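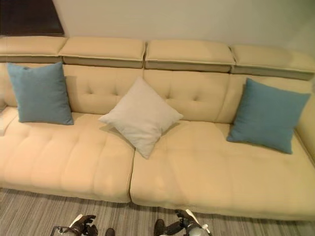 Lounge sofa, Temby floor two, blue-white-blue layout

Home Tickets My queue Knowledge base Sign out

Ticket 273 – Pillow reset keeps getting flagged at handover
Last updated: January, 4:40 pm
Opened by: Mavis Kasprzak, lounge and guest areas

Hi all, me again! So the reset routine for the long cream sofa is marked "needs human check" in Mallet nearly every shift, and I'd love to know what it's unhappy with. The layout card says blue pillow at each end, white one in the middle turned so a corner points down over the seam between the seat cushions. I go up, I look, and it matches the card. Then I have to walk back down and clear the flag by hand (the tablet upstairs still won't let me – see ticket 112).

Tried so far:
– Restarted Mallet from the desk. Flag came back on the next run.
– Swapped the white pillow for a spare. Same flag.
– Set the white one square to the backrest. No flag! But then it doesn't match the card, and Hirgate want the card followed.

My guess is that it's reading the tilted pillow as one that slipped. Can somebody loosen the angle limit for the middle spot only?

Bigger thing while I'm here. I used to do the whole lounge on my own and I was done by lunch. Now I'm mostly clearing flags, and my sheet still has me down for the full lounge hours, so it looks like I'm slow. I don't mind the change (my back is thrilled, I won't lie) but could the flag checks get their own line on the sheet?

Reply, Murnstead support, 3:15 pm
Middle spot was on the default angle limit. Changed to match the card. Please run it 2 times and tell us what you get.

Mavis, 4:40 pm
Ran it 2 times, no flags, white pillow still on its corner – lovely! Leave this open please until I hear about the hours sheet.

Status: Open, waiting on Hirgate

Related tickets
112 – Tablet won't clear flags upstairs
Layout card missing for window seats
Mallet restart steps for desk staff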